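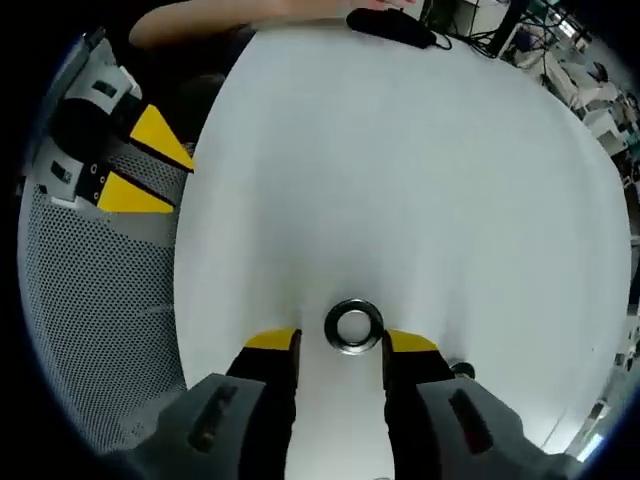 Tarun Dixit asked, when the draft of this talk was circulated, whether a hand-held gripper can be put to use by people who have never programmed a robot, and whether the answer changes when the parts are small. The question is a fair one and the talk is arranged around it.

Opening (keep to two minutes)

Thank the hosts. State the purpose: to report on our review of the Kikov hand-held gripper kit, which the institute has had on loan since December. State also that Kikov supplied the kit without charge and had no say in the text of the review.

Slide 2 – What is on offer

The kit is sold as a pair of hand-held two-finger grippers with software for sorting and exporting the recordings. The fingers have black inner pads and yellow tips. Point out the angled shape of the tips, as the later remarks on small parts depend on it.

The price quoted to us was 2958 dollars for the pair. Training is charged separately at 794 dollars per site. Support after the first year was still under discussion when these notes were written. Check with Riet before speaking.

Slide 3 – The small-parts task

Return to the opening picture. The operator approaches a black ring lying flat on a white table, with the gripper open and a finger on either side. Pause here. The audience should have time to look at the distance between the tips.

A flat ring offers very little height to hold. An operator who comes in too high closes on nothing, and one who comes in too low presses the tips against the table. Our instructions therefore asked for a slow approach and a full stop before closing. Ylva Strand wrote those instructions, and copies are on the side table.

The target was 400 accepted recordings of this task. We reached it in the second week. The vendor's brochure suggests 1000 for a task of this type, and we have not tested that figure.

Slide 4 – Findings

New operators needed less than a morning to become comfortable with one gripper. Work with both hands took longer to learn, and several operators asked for a wrist rest. The export software was reliable. Its error messages were not clear, and two of them appeared only in the log file.

The yellow tips were easy to see against the white surface. Operators with smaller hands found the body of the gripper bulky. We have passed this on to Kikov in writing.

Slide 5 – Recommendation

We recommend the kit for sites that already have an engineer on staff. For other sites, we advise a trial period before purchase – one month at the least. Løken has agreed to host the next trial.

Questions

Expect one on the cost of replacement tips. Tormod Fagerlund has the current price list. Questions on data storage should go to Ezequiel Villaseñor after the session.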